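Why do bins have sloping sides?

Drop a marble into a cardboard box and it stops wherever it likes, usually in the corner where your fingers don't fit. Drop it into a bin with sloping walls and it has less choice. It rolls down to the floor in the middle – and there it waits for you.

Big metal bins are often made this way. The top is wide, so even a bad throw goes in. The floor is smaller, so things gather where you can reach them. Round things are very obedient about this. Flat things slide a bit and sulk. Anything with knobs on does as it pleases.

Metal is a good choice if you are going to drop hard things in all day. It gets scuffed, and a scuffed bin works just as well as a shiny one.
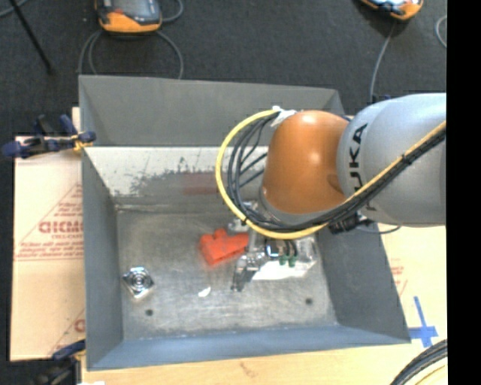

Margarida Leitão wrote in to say that her bin at home has sloping sides too, and her socks still stick halfway down. Quite right. Socks are soft and they grip, so they need a steeper slope than marbles do. Try it with a tray and a pile of books: lift one end slowly, and see which goes first, the sock or the spoon.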